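Equipment Planning Engineer, Robot Workcells
Sallden, Process Equipment Group
Full time, on site with remote days by agreement

Sallden is hiring an engineer to plan and budget robot workcells for small-parts handling. The position covers requirements, layout, supplier quotes and cost tracking up to purchase order. Installation is handled by a separate team.

The first assignment is the Koskela line. Eight cells are to be specified and priced before the budget closes in September. Layouts are checked in simulation before any quote is requested, and the planning engineer owns the cell model from that point on.
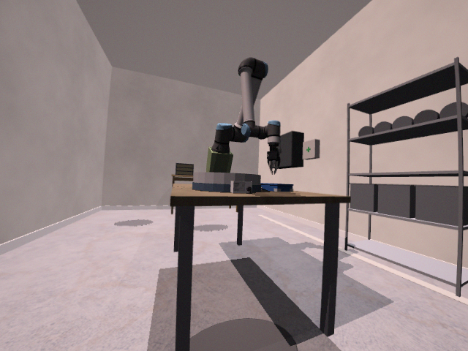 Simulated bench cell: six-axis arm with parallel gripper on a wooden work table.

Duties
Write equipment specifications for arms, grippers, tables and fixtures.
Run reach and clearance checks in the simulated cell and record the results.
Request and compare bids. Two per major item is the minimum.
Maintain the cost sheet, including spares, training and service contracts.
Report open purchasing risks to the Skokik plant each month.

Requirements
Degree in mechanical, electrical or manufacturing engineering, or equivalent shop experience.
About six years in equipment planning or automation purchasing.
Working knowledge of at least one robot simulation package.
Able to read electrical and pneumatic drawings.

Travel to Skokik is required, up to seven days per quarter.

Send a resume and one sample specification, with customer data removed, to the Sallden hiring office. Applications without a sample specification will be returned.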